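5.3 What hand-held demonstrations leave out

The case for hand-held grippers is usually made on speed. A person holding a pair of them can show a sorting task faster than the same person can drive two arms through it from a desk, and the motions look more natural. We do not dispute the speed. In our own collection, operators working by remote control produced 617 usable demonstrations of the Joko sorting task, while operators working with hand-held grippers produced 3834. What we doubt is that the second number is worth as much as its size suggests, and this section sets out why.

The first problem is reach. A person who finds an awkward grasp will turn at the waist, drop a shoulder or take half a step to the side. All of this happens outside what the gripper records. The saved path of the tool is smooth and looks easy, but the arm that has to repeat it is bolted down. Of the recordings made at the Mirnberg site, a good share asked for wrist angles that our arms could reach only by passing close to a joint limit. The common answer is to filter these out before training. Filtering does remove them, but it removes them unevenly: objects near the front edge of the table lose more demonstrations than objects in the middle, and long objects lose more than short ones. The policy then sees the fewest examples of exactly the cases it handles worst. Earlier reports on this kind of data tend to give the size of the set after filtering and say little about what went missing.

The second problem is force. The person feels the object through the gripper body and squeezes harder when it starts to turn. Our grippers log jaw opening and pose, nothing else. With thick handles this hardly matters. With thin round ones it matters a great deal, as the jaw opening is nearly the same for a firm grip and for a weak one. Remote control is no cure, since the operator at the desk feels nothing at all, but the failures at least end up in the record. An operator who drops a rod by remote control has dropped it with the same hardware that will later run the policy. We think this is an underrated benefit of the slower method.

Third, two hands are easier for people than for policies. Our operators were told to move one hand at a time in the first block and were free to do as they liked in the second. Given the choice, most of them began to overlap the hands, starting a reach on one side while the other was still placing. Figure 7 is from the sorting task, in which long kitchen items and rods are moved from the table into bins along its far edge.

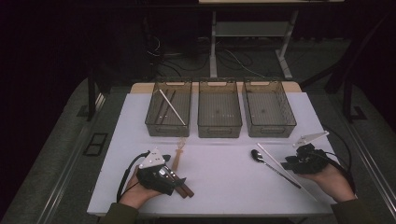

Figure 7. Sorting task with two hand-held grippers. The left gripper holds a pair of chopsticks; a spatula, a spoon and a long white rod are among the items on the table. The left bin already has long items in it.

Long items add a difficulty that short ones do not. An item may rest at a slant across a bin, and how the next one should go in then depends on it. People deal with this without thinking. We found no sign that the policy trained on Pevton data had learned to do the same. It placed well into an empty bin and poorly into one that was partly filled, and adding more hand-held demonstrations of the same kind did not close the gap. Adding 27 remote-control demonstrations that began from a partly filled bin helped more than we had expected. We are careful about reading much into this — the test was small, and the starting layouts were chosen by the same people who ran it.

It may be argued that better hardware would settle all three points, and that a force sensor in the jaw and a reach check during recording are simple additions. The Pîrvu variant of our gripper has the reach check, in the form of a tone that sounds when the pose is out of range. Operators slowed down a lot once it was switched on. Much of the gap in speed between the two methods went away, and with it much of the reason for preferring the hand-held one. We have not yet tested the force sensor, and until someone does, claims about how well these recordings carry over to contact-heavy tasks should be read with some reserve.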